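Packing > Guest rooms > Small boxes

Start Projects Recipes Shop Contact

How I pack a guest toiletries box

My sister-in-law's friend Seraina Kälin came to stay in May and had left her entire washbag on the train. It was gone eleven at night, the shop in Ponley was shut, and all I could offer her was a flattened tube of something from the back of the cupboard. So now I keep a box made up, and a few of you have asked how I do it (it takes 20 minutes, if that!).

What you need

An open square box, not too deep. Mine is plain cardboard, pale on the outside – well, pale enough to look clean on a shelf. Then a small mouthwash, a toothbrush, toothpaste and whatever else your visitors tend to forget. I buy travel sizes when I see them and keep them in a drawer until I've got a set.

Packing it

1. Wipe out the box and put it on a table where you can look straight down into it. I used to do this on the bed and everything rolled about.

2. Check the lid on the mouthwash. Give it a proper twist, then stand the bottle up at the back.

3. Lean any taller tube against the back wall next to it. I don't mind if the end pokes out over the top, it's easier to grab.

4. Little cartons go on their side in the middle. They stop the bottle sliding forward when you carry the box upstairs.

5. Lay the toothbrush and the slim toothpaste along the front. They're what people want first, usually half asleep.
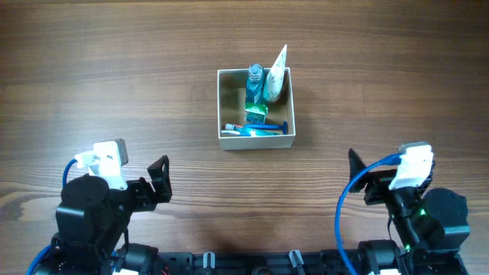
Mouthwash at the back, toothbrush and toothpaste at the front.

If you've got room, add a flannel, rolled up tight. Mwanaisha Mbwambo wrote in to say she puts in a spare phone charger as well, and I've pinched that idea for the Cedlow cottage, where there's never one to be found. Don't cram it, though – you want to be able to lift one thing out without the rest coming with it.

I go through ours every couple of months and swap anything that's been opened. Half-used tubes come down to our own bathroom and get finished off there.

Recent posts
Relining the airing cupboard shelves
Our weekend bag list for Wedero
Folding fitted sheets, second attempt
Where I keep the spare towels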